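**Does a small bedroom need a system?** A talk with Ilze Butkienė

I went in with a grudge, so I should say that first. Last May I paid for a tidying course, the Truvville one with the drawer dividers, and by the time the leaves came down my closet looked the way it always had. When my editor at Finano asked me to talk to Ilze Butkienė about folding clothes in small rooms, I told her I'd do it if I could ask rude questions.

Butkienė didn't mind. She has written a 94-page handbook on keeping a bedroom in order when you don't have much of a bedroom, and she is used to people telling her it could have been a leaflet.

"It could have been a leaflet," she said. "But then you skip the part where I tell you to get rid of the boxes, and you go out and buy boxes."

We talked mostly about one room, which she uses all through the second half of the book. It's a plain white room with a crack running down one wall and a window with a curved top that looks out on trees and brown tiled roofs. The bed has a cartoon sheet on it in pink, green and blue. There's a small wooden table, a desk fan stored underneath, and a heap of bedding against the wall that I would have been embarrassed to show anyone.

I asked why she hadn't picked a nicer one.

"Because you'd have learned nothing. In a nice room there's a dresser with six drawers and a chair for yesterday's pants. Take those away and you find out if the advice is any good. Most of it isn't."

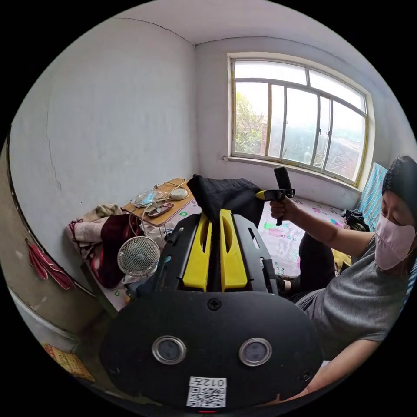
Her main claim is that the bed is the best work surface in a small home, and that people should stop apologizing for using it. Sit on it, fold on it, sort on it. I pointed out that every tidying book I own says to clear the bed first and then work from there.

"Clear it onto what?"

I suggested the table.

"The table has cables on it. It has a plastic bag on it. It's a small table. You'd be moving the problem two steps and calling it progress."

Fair enough, though I'm still not convinced the bed works for everybody. My own mattress is soft, and anything I fold on it slides into the dip where I'm sitting. Butkienė's reply was that I should sit closer to the edge. I have tried it since and the shirts slide a bit less.

We got on to black clothes, which she has strong feelings about. A black top dropped on a bed turns into a lump. You can't find the neck, you can't tell the front from the back, and if there are several in the pile you can't tell where one ends and the next begins. She wants them handled one at a time, picked up by an edge, and opened out before any folding happens.

"People fold the lump," she said. "They squash it into a square and it looks folded. Then they pull it out of the drawer and it's a lump again."

I said that sounded like a complaint from someone with too much time. She laughed and said her first reader, Liis Grigaitė, had put nearly the same thing in the margin of the manuscript, in red.

So I asked for evidence. Does opening each piece out save any time at all, or does it only feel orderly? Here she got less sure of herself, and I liked her better for it. She has never timed it properly. She once asked readers of her newsletter to try it for a month, and of the 952 people on the list at that point she heard back from maybe 100. Most said it helped.

"And the ones who didn't write back?"

"Probably living in lumps."

I told her that isn't evidence. She agreed that it wasn't, and said she'd taken the sentence about saving time out of the second printing. I checked. The sentence is gone from page 31, but there's another one very like it near the back.
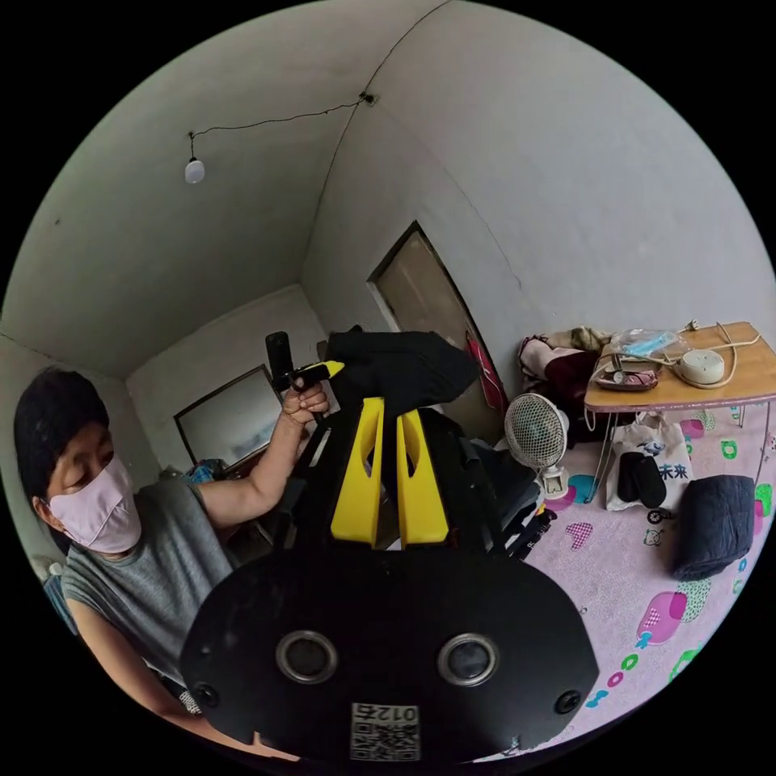

The handbook's chapter on light is the one I expected to dislike most, and I came away more or less on its side. The room has a bare bulb hanging from a wire, and then it has that big window. Butkienė says to sort dark clothes by the window in daytime and leave the bulb out of it. Navy and black look the same to her at night under a single bulb. They look the same to me too, and I have gone to work in the evidence.

"That one's free," she said. "I don't know why you're frowning."

I was frowning at my notes on storage boxes. Kemwood makes a set of under-bed boxes that a lot of these books recommend, and I had assumed she'd be selling something similar by the last chapter. She isn't. She thinks boxes are where clothes go to be forgotten, and she would sooner see a stack on the end of the bed that annoys you until you deal with it.

What about spare bedding, though? That heap by the wall in her sample room is beige and cream and dark red and takes up a good piece of the floor. Surely that is the very thing an under-bed box is for.

"It's a heap," she said. "I don't love it. If you fold it flat it makes a seat, almost. If you leave it, it's a heap."

I asked whether that was the advice. She said the advice was to deal with clothes before bedding, every time, as you need a shirt tomorrow and you don't need the third blanket. I said the third blanket might be tomorrow's problem in January. She wrote something down, and I'd like to think it will be in the next printing.

We disagreed for longer than I'd planned on pillows. She wants them pushed to the wall while you fold. I say a pillow is a fine thing to lay a shirt over. We left it there.

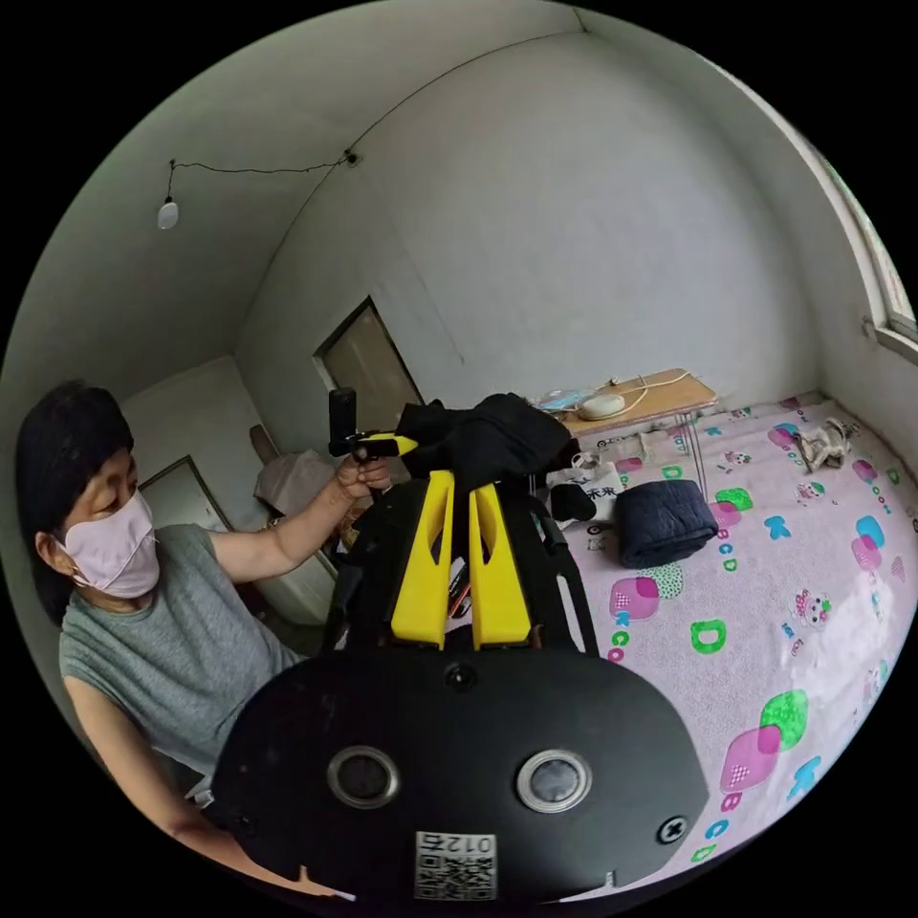
Near the end I read her a line from Algirdas Mägi's review, which says her method comes down to "sit on the bed and pay attention." I expected her to object. She asked me to send her a copy, and said she might use it on the cover.

I then asked the question I'd been saving, whether she folds her own clothes this way. She took a while to answer.

"The black ones, yes. Socks, no. I gave up on socks. There's a chapter about socks in there and I'd skip it if I were you."

I have now read the sock chapter. It runs eleven pages and recommends pairing them as they dry, which I've heard from at least three other people and have never once managed. The rest of the handbook I'd lend to a friend with a small room and a big pile. I wouldn't tell them it'll change anything by spring. My own closet is a little better on the left side, where the dark shirts are, and the right side I haven't started.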